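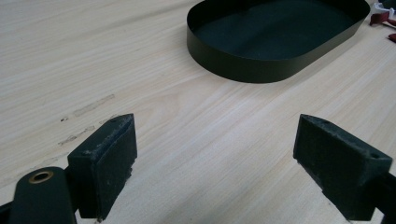

Okay, so my part of the Pirus project was the pads, and I ended up way more into pads than I ever expected to be. Our group (me, Suqin Yu and Witold Jasińska) collected pick-and-place demos with a hand-held gripper and trained a policy on them, and my question was pretty simple: does it matter how beat up the finger pads are when you record?

We planned 1000 demos and kept 942. Most of the ones we threw out were tracking failures, where the camera lost its position because the tabletop fills so much of the view and one patch of pale wood grain looks a lot like the next. Suqin's fix was to start every demo a bit farther back, so a tray or some other object was in view before the fingers came down. That helped a ton!

As for the pads, by the end ours were scratched up and covered in little pale specks, with the top edge of one fraying. I really wanted to swap them — Witold talked me out of it, and I'm glad, because then we could compare early demos against late ones. Same number from each, same training settings, 17 test objects. The late set did slightly worse on the thin stuff and the same on everything else. With so few objects I wouldn't bet much on that gap.

What I'd change: log pad condition from the first session in January. I started writing it down halfway through, so the early notes are basically my memory. Macarena Vergara is picking this up next term and she already has my spreadsheet, messy column names and all.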